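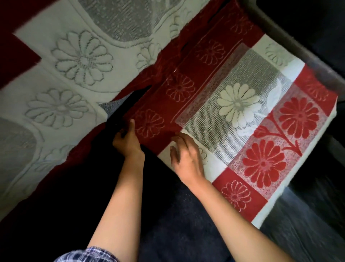
4. Resultados e discussão

Figura 1. Mãos sobre uma manta florida vermelha e branca, dobrada em parte sobre um assento escuro.

4.1. O que muda quando a resposta é em direto

O primeiro resultado é também o que mais nos entusiasmou. Nas sessões de perguntas e respostas em direto que a autarquia de Tutville realizou através da plataforma Zuvirbridge, recolhemos 1795 mensagens de munícipes, distribuídas por 23 sessões. A comparação com o arquivo da página institucional, onde a mesma equipa publica comunicados e responde a comentários ao longo da semana, mostra dois registos de conversa muito diferentes. Em direto, as pessoas perguntam mais, insistem mais e - o que não esperávamos - agradecem mais, mesmo quando a resposta recebida é um simples "vamos verificar".

Codificámos cada mensagem em três categorias: pergunta, comentário e réplica a outro participante. A terceira revelou-se a mais rica. Em várias sessões, os munícipes começaram a responder uns aos outros antes de o moderador intervir, corrigindo horários de autocarros, partilhando ligações para formulários e explicando, com uma paciência admirável, como se pede a segunda via de uma licença. A literatura sobre comunicação pública digital costuma tratar estas trocas laterais como ruído. Os nossos dados sugerem que merecem um lugar central na análise, pois é nelas que a informação oficial passa para a linguagem do dia a dia.

4.2. Moderação e ritmo

A moderação foi assegurada pela Coteck nas primeiras sessões e, a partir de fevereiro, por funcionários da própria autarquia. A transição oferece um contraste natural muito interessante. Com a equipa externa, o tempo mediano até à primeira resposta era menor, mas as respostas repetiam com frequência o texto dos comunicados. Com a equipa interna, a espera aumentou e as respostas ficaram mais longas, com referências a ruas, escolas e obras concretas. Os participantes notaram a diferença: 122 mensagens mencionam expressamente a forma de responder, e a maioria destas é favorável à segunda fase.

Convém alguma prudência na leitura. O bairro de Quezada, onde decorria então a discussão sobre o novo mercado, está muito representado na segunda fase, e um tema tão próximo das pessoas puxa naturalmente pela participação. Repetimos a análise sem as sessões dedicadas ao mercado e a tendência manteve-se, embora mais fraca. Não dispomos de dados demográficos dos participantes, pelo que nada podemos afirmar sobre idade ou escolaridade.

4.3. Depois da sessão

Um aspeto pouco estudado é a vida posterior destas conversas. Acompanhámos as transcrições publicadas e verificámos que cerca de 3 em cada dez foram citadas em grupos locais nos dias seguintes, quase sempre em excertos curtos e por vezes com o contexto alterado. Para quem investiga redes sociais institucionais, abre-se aqui um terreno fértil! Seguir um excerto desde a resposta original até à sua última partilha exige um trabalho manual demorado, que iniciámos apenas para duas sessões e cujos resultados preliminares apresentamos na secção 5.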